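Workshop notebook, Saturday, July
Limewash and size tests, boards 1 to 11
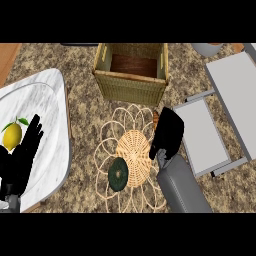 Second round of the casein paint tests, carried on from the notes pinned inside the cupboard door. The first round chalked badly and I want to know whether that was the curd, the lime or the wall. For colour I am matching three things the Nelivness people asked for: a warm off-white, a stone grey and one strong yellow for the inside of the alcoves. The speckled rug has the range I want for the off-white, going from cream through beige to tan, and I have mixed towards the cream end with a pinch of raw sienna. The lemon on the marble table is closer to the yellow than anything on the Prirnier card, which all lean orange. The stone grey I am leaving till the yellow is settled.

Binder. Used the Drondik casein powder this time and no fresh curd. Soaked overnight in cold water, 25 g of powder to 80 ml, then the borax dissolved separately in a little hot water and stirred in. It went to a thick honey inside half an hour. A few lumps stayed at the bottom and would not break up, so I put the lot through a stocking. Smell is faint. The fresh curd batch was foul by the second day and I would not want that in a closed room with people living in it.

Left it to stand before letting down. Last time I let it down straight away and it foamed, and the bubbles dried as pinholes. No foam today apart from a ring round the edge of the bucket, which I skimmed.

Filler. Chalk only on boards 1 to 6, chalk with a spoon of marble flour on 7 to 11. The marble flour drags under the brush but the surface is better, tighter and with a slight tooth. Board 9 is the best of the lot so far. Board 4 I spoiled by going back into it when it was half dry. Do not go back into it. I have written this on the bench as well.

Pigments. All soaked in water beforehand, ground on the glass slab with the small muller. The yellow takes far more grinding than the earths and floats if it is hurried. A few drops of spirit wets it out. First pass was too green, second pass I added a touch of yellow ochre and it came right wet, but casein dries a lot lighter so I am not trusting it until Monday morning's light. Strips of each mix are drying on lining paper by the window, labelled on the back in pencil (the felt pen bled through last time and ruined two of them).

Boards. Offcuts of lime plaster on lath from the Arai job, cut down with the old saw. Damped with the garden sprayer, left till the shine went off, then first coat thin. Boards 5 and 6 were left dry on purpose to see what happens. What happens is that the plaster drinks the water out before you can lay it off and every brush mark shows. So that is one question answered.

Second coat on at four o'clock, crossing the first. The big oval brush holds too much for boards this size; changed to the flat one. Coverage good on everything except 1, where I had let the mix down too far. Anyone using the rest of that bucket should add binder first. It is the one with the blue lid.

Rub test. Dark cloth, firm hand, same pressure as near as I can manage. First-round boards come off on the cloth every time. Today's are too fresh to judge, though the corner of 9 that dried under the lamp gave almost nothing. The lamp may be flattering it.

Abrasion on the old sample from the spring: I had it on the rig with the felt pad and stopped at 2000 strokes. Worn through to the undercoat at one end and hardly marked at the other, so the pad is not sitting level. Needs shimming before the result means anything. I have not entered it in the table.

Still to do:
Wash out the stocking or buy another.
Order more borax, the tin is nearly finished.
Ask Nelivness if the alcoves are lime plaster or gypsum. If gypsum they will want a coat of size first and the drying time goes up.
Mix the stone grey, with bone black and a very little umber. No blue — it went cold and mean on the wall at Arai.
Small jar of the yellow kept back in the fridge, bottom shelf, marked NOT FOOD. It will be good till the middle of the week and should go down the outside drain after that.

Window left on the latch, heater off.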